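Purnville Open Lab Visit – Project Report
Casimiro Bermúdez
Intro to Automation, Unit 3
Sep 17, 2024

Our assignment was to visit a working robot lab and write down what we learned, with extra credit for asking an intelligent question. I did not get the extra credit.

The lab belongs to Catono and sits behind a tire shop in Purnville. Renzo Sorrentino met us at the door, handed out visitor stickers and told us the robot would be "a little slow today." He then talked for ten minutes about the company, so the robot was not the only one.

The setup is an arm with a two-finger gripper and a small camera near the wrist. The software is called Rilard. Catono wants it to handle everyday belongings, the stuff people leave on tables, and Renzo said soft items are much harder than boxes. A box keeps its shape when you grab it. A bag folds, sags and generally behaves like a bag.

Before the demo we saw the teaching station, where an operator moves the arm through a task while the system records. They want 1,000 recordings per task. I asked if that got boring. Renzo looked at the operator, and the operator looked at the wall.

For our group they ran the bag task. I had expected something like the car factory videos, with sparks. What we got was an arm thinking very hard about a backpack. I took four pages of notes, one of which is a drawing of the arm that my lab partner says looks like a heron.
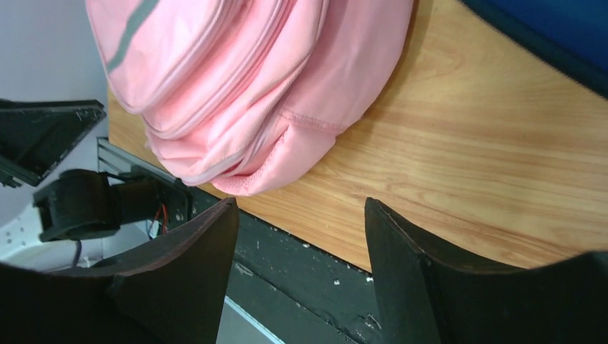
Why does the robot need a camera at the wrist if there could be one on the ceiling?
The wrist camera stays close to the fingers and sees what they are about to touch, while the arm can easily block a ceiling camera's view at that moment.

Afterward we got to try the Prieto, their older training arm, with a hand controller. My turn lasted three minutes and I closed the gripper on air for most of it – I have more respect for the operator now.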